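Small teeth under round housing, what are they and can I clean them?

Posted in Workshop & Equipment
Viewed 728 times

Grekura
I look after the bench equipment in a shared workshop. One unit has a dark cylindrical housing on it, made by Kozan according to the purchase record. The part number on the invoice is 3179 and I can't find a drawing for it anywhere.

On the bottom rim there is a short row of teeth pointing down. They only cover a small section of the rim. I wiped the outside in April and left the teeth alone, as I wasn't sure whether they lock into something or are just molded that way. There is also a round hole in the side wall, up on the glossy band.

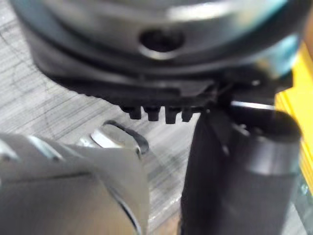
Underside of the housing, with the 4 teeth at the bottom rim.

Two things I would like to know. Are the teeth a locking feature, and is it safe to run a brush between them? The third one hangs a little lower than the ones next to it and I don't know if that is wear. I have no second unit to compare with.

Shuk-fan Kong
I can't identify the part from one view, but the shape is consistent with a locking collar or a ratchet edge. A short row like yours could engage a matching set of notches at one position only. Check the mating part before you decide anything. If it has slots at the same spacing, treat the teeth as functional.

Uneven length alone does not prove wear. Look at the tips under a magnifier. Worn plastic or metal usually shows a polished or rounded face on one side — a part made to that length will have the same surface finish as the rest.

For cleaning:
Switch off and unplug the unit.
Use a dry nylon brush, soft grade, and stroke downward, away from the housing.
Pick lint out of the gaps with a wooden toothpick. No metal picks.
Skip compressed air. It pushes dust up into the stepped section underneath.
No oil or grease unless the manual calls for it.

As for the hole, it could be for a set screw or a pin, or it could be a vent. Shine a flashlight in. If you see threads or a hex socket, leave it alone until you have the drawing.

Curkomow
Mine has teeth too, different brand though (Indalberg). I just use an old toothbrush. Never had a problem.

Grekura
Thanks, both. I will check the mating part for slots first and brush it dry after that. If anyone has a drawing for 3179, please post it.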